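The Pumon Letter | September
Print this item | E-mail this item

Bench Notes: two arms, one set of keys

OK, so the arms. A bunch of you have asked how the build is going, and the short version is that we're at the fun part and I'm getting no sleep at all!

If you missed the last letter: Sang Lò and I have been putting together a two-arm setup in the shared workshop (we call it Vi, after a cat), and the job we picked for it is hanging things up and taking them down again. Tools, mostly. Then keys, which were Sang's idea and which I've cursed more than once. Keys swing. They turn around on the ring right when you've got the fingers lined up, and then you're grabbing at a side view of a key that's as thin as a cracker.

Most of this month went into the grip pads. The first set was smooth rubber and it let go of everything. The ones on there now are rough, kind of like coarse sandpaper, and I love them, though the corners are already chipping a little and I'll need to cut new ones before long.

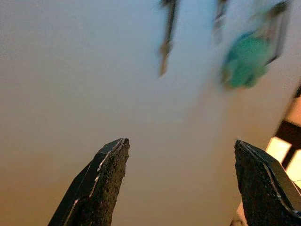
Fingers open, keys overhead. Look at the grit on those pads.

I-hsuan Wu wanted to know what I've spent on pads so far. It's $196, and yes, that includes the sheet I ruined with the wrong glue. The good stuff comes from Lurden and cuts fine with a box cutter if you go slow (change the blade, please, I didn't).

The other big thing is getting two arms to share one patch of wall. I run them at 15 percent speed when they're both reaching in, and I keep a hand near the stop button the whole time. We log every try, and we're at 474 now, which sounds like a lot until you see how many are just me fixing the same wrist angle over and over. Next up is cable slack. I want more of it at the wrist before we try any long reaches.
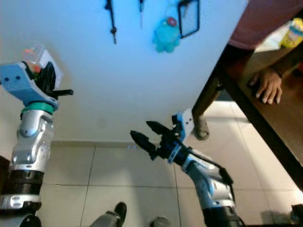
Khải Phùng wrote back that I should quit fussing with pads and slow the last inch of the approach way down, because a swinging key will settle by itself if you give it five seconds. Fair! I tried a pause at his old shop, Ostidberg, years ago and hated it, but I'll put it in and report back.

If anybody has a leftover sheet of the coarse pad material, bring it by any evening after 7. I'll trade you coffee for it.

Print this item | E-mail this item

You're getting this letter because you signed up at the workshop. We use cookies on the web version to remember your login. Manage your settings or unsubscribe at any time.

Recent items
Giang Lục on rewiring the drill press
Cường Hứa's guide to wrist cables
Which glue for which rubber?
Shared bench sign-up for September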